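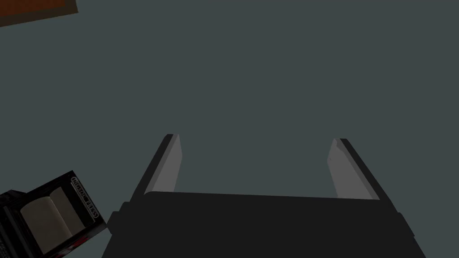 Drombridge: The Complete Drama, Collector's Box
DVD, region 2, English subtitles
Label: Kuster
Running time: 652 minutes
Condition: new, sealed
Stock: in stock at our Witley shop

What you get

The whole serial, with the opening titles left on every episode, a booklet of 140 pages, a fold-out map of the fictional town and a set of postcards. The box is card with a lift-off lid. Kuster calls it "museum quality". We would call it a decent card box, and the corners will dent if you lean other things against it.

Our view

We have sold a lot of collector's editions over the years and have learned to read the sticker on the front slowly. "Fully restored" is the claim that bothers us most on this one. We played the first and last discs next to the earlier Kuster release, on the same player and the same television. The colours are a bit warmer and some of the specks have gone from the night scenes. The harbour episodes look the same to us. If there was a full restoration, it didn't reach the harbour.

The sound is better, and we were ready to be unkind about that too. Speech is clearer, especially in the courtroom episode, where the old discs had half the cast mumbling under the music. You no longer need the volume up for the talking and down again for the theme song.

Subtitles are new. They read like ordinary English, which the old ones often didn't, though the translator has decided that every form of address should become "sir" or "miss". Viewers who follow these dramas closely will miss the difference between the way the younger brother speaks to his father and the way he speaks to everybody else. It matters in the second half. There is no option to show the original forms and the booklet doesn't mention them.

About the "unseen scenes"

The back of the box promises unseen scenes. Most are longer versions of scenes you already have, with an extra look out of a window at the start or the end. One is properly new, a conversation at the bus station that explains why the sister comes home. It should have been left in the serial. Whether it is worth buying the whole thing again for one conversation is up to you. We wouldn't, if the old set still plays.

About the "signed" card

Please read this before ordering. The card in the box carries a printed signature. It is the same signature in the same place on every card. Kuster's own leaflet says "signature card", and we have seen other sellers turn that into "signed card", which is a different thing and normally a much more expensive one. We won't be describing it that way, and we won't accept a return on the grounds that the ink doesn't smudge.

The booklet

Plenty of photographs, not much to read. The cast interviews come from the time of the first broadcast, when everyone was full of thanks and nobody had fallen out with the director. There is a fan letters section as well — six pages of it — and it is warmer and more interesting than the interviews. The episode guide gives away the ending in its first paragraph, so leave it shut if you are new to the story.

Who should buy it

Anyone who has never owned the serial and prefers discs to waiting for it to turn up on a streaming service. Anyone whose old set has started to skip. People who collect the postcards will have made up their minds already.

Owners of the earlier release in good order can probably leave it. Ask yourself when you last watched that one.

Playing the discs

Region 2 only. We have been asked whether it "should be fine" on a player from abroad, and the answer is that we don't know your player. Check the manual before opening the seal. Opened sets can be exchanged if a disc is faulty but can't be refunded because of the region.

Delivery and collection

Sent in a double-walled carton. Collection from Witley is free, and from the Plergate branch by arrangement, though Plergate keeps shorter hours and closes for stocktaking in November. Kuster says a second pressing is planned. It said so about the last box as well, and we are still waiting for that one.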